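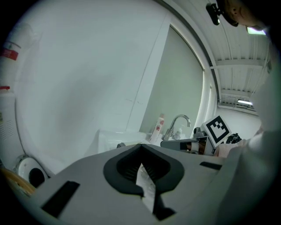 THREAD / Robot learning from hand-held grippers

1/ Some notes on what we found when we changed how we record bimanual demonstrations at a bathroom sink. Short version: having each gripper see the other one's marker fixed more of our bad data than anything we did to the model.

2/ The setup is two hand-held grippers, one per hand, each with its own wide-angle view. Each one also carries a printed marker. We track where each gripper is from its own video, then use the markers to work out where the two are relative to each other.

3/ Why the second step matters: tracking each hand alone is fine for one-handed work. With two hands, both tracks drift a little and they drift separately. The replay then has the hands passing an object through thin air an inch apart.

4/ Bathrooms are hard for this. Pale walls give the tracker very little to hold on to, and mirrors give it things that aren't there. Yasir Dhanial had warned us about the mirrors back in August and he was right.

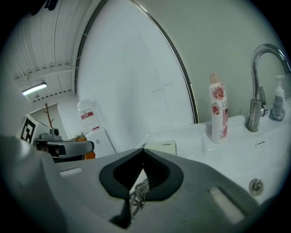 Sink counter from one gripper, with the other gripper's marker in view at left.

5/ What we compared. Same recordings, processed two ways. Version A uses only the separate tracks. Version B adds a correction whenever one gripper sees the other's marker clearly. The total was 2,002 demonstrations. No new hardware and no change to the policy network.

6/ Our internal name for the correction step is Cotimance. It is a small optimizer that runs after tracking. If the marker is blurred or seen at too steep an angle, it leaves that moment alone and fills in between good sightings.

7/ We trained 5 policies on each version with different random seeds, then ran each policy for 30 trials on the same tasks. Every B policy beat every A policy on the two-handed tasks. On one-handed tasks I can't tell them apart.

8/ The gap was widest on anything where one hand holds and the other hand works, like steadying a bottle while opening it. It was smallest on picking something up and setting it down, even when both hands were moving.

9/ A thing that didn't work: dropping every recording with poor marker visibility. Maj-Britt Hägglund tried it first because it was simple. It threw out most of the reaching motions, and the policies got hesitant near the faucet. We put the recordings back and let the fill-in handle them.

10/ Another thing that didn't work was asking people to keep the markers facing each other. They did it, but they moved like they were carrying a tray. The data was clean and the motions were useless. Now we tell them to do the task the way they would at home.
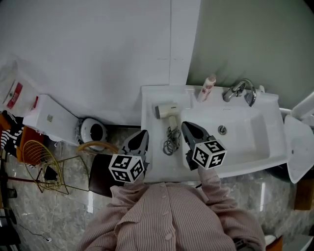 11/ Question we got in the replies: Can you skip the markers and just use a better tracker?

A better tracker would help each hand on its own, but small errors between the two hands would still add up. We tried one newer tracker without markers and it landed between A and B. I'd keep the markers for now. They cost a sheet of paper and a printer.

12/ Limits. We only tested on one pair of arms, in the Raststead lab. All the two-handed tasks are at a counter or a sink. I don't know what happens when the hands work far apart and the markers are rarely seen, and I would expect less benefit there.

13/ One practical note for anyone copying this. Check that your markers are flat. A marker with a slightly lifted corner gave us a steady tilt in one hand, and it took Maj-Britt two days to trace it — the policy had learned to pour with a lean.

14/ Write-up is dated May 31, 2024. The processing code goes up once Yasir finishes cleaning out the hard-coded paths. If you have your own two-gripper recordings with markers and want to try the correction on them, send me a message.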